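3.2 Listening sessions and vocal level

The second part of the study looked at how loud the singer sits in the mix, and whether this changes how well listeners remember a tune. Most earlier work on guitar bands has used finished records, where the vocal level can't be separated from everything else the producer did. We used multitrack recordings made by the Dranstead group, who gave us the separate parts for 11 songs. None had been released at the time of the sessions, which began in March.

Fergal Ní Mhurchú prepared two mixes of each song. In the first the voice was set where the band had left it. In the second it was lowered and given a longer reverb, in the manner of the Trallunov recordings discussed in Section 2. The guitars, bass and drums were left alone. Both mixes were matched for overall loudness before use. We recruited 30 listeners, all of whom played an instrument or sang, and each heard one version of every song at home through their own headphones.
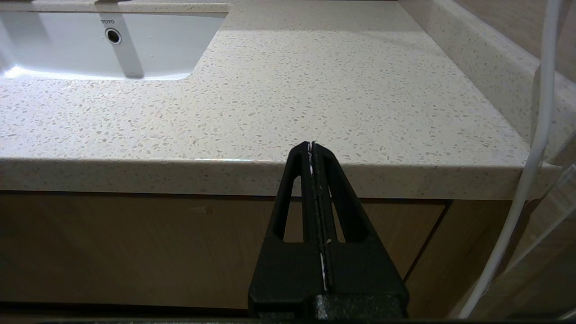
Figure 3.

Does a buried vocal make a song harder to remember? In our sessions it made the words harder to recall, but listeners picked out the melody about equally well from either mix.

The gap in word recall was widest in the faster songs, where the drums and the consonants compete for the same part of the spectrum. In the slow songs it was small, and two listeners did better with the lowered voice. Nic Aodha found something similar with choral music, although the singers in that study were unaccompanied and the reverb came from the building.

Comments written after each song were coded by two readers using the Mevgate scheme. Words such as "distant" and "dreamy" were common for the second mix. Several listeners also called the singing flat in pitch, even though the vocal take was the same in both versions. We return to this point in Section 4.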